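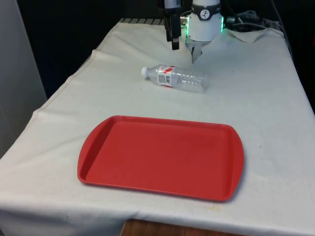 Red plastic tray and a water bottle on a white tablecloth.

Getting squash stains out of a white cloth?

Posted by Ekua Frimpong, May 16, 2023

Hi all, I do the teas at our bowls club and I've got a big white tablecloth that's gone a bit off-white, plus three blackcurrant splodges near the hem. It's been through at 40 twice and they've only faded to a sort of grey. It's cotton I think, the label went years ago. I need it for a do in August with 17 people coming, so there's time, but I don't want to wreck it. Is bleach a daft idea?

Augustina Atinga
Don't go straight in with bleach! I did that with my mum's cloth and it went yellow along the folds. Soak it overnight in oxygen whitener (I use the Wivum one, but the shop's own is fine), cool water, then wash as hot as you dare and hang it out in the sun. Blackcurrant is a pig, so you might need to do it again. Keep it out of the tumble dryer till the marks have gone, the heat sets them.

hedgerow19
Lemon juice worked on mine. Or just put the teapot over it.

Ekua Frimpong
Thanks both, soaking it tonight in the bath!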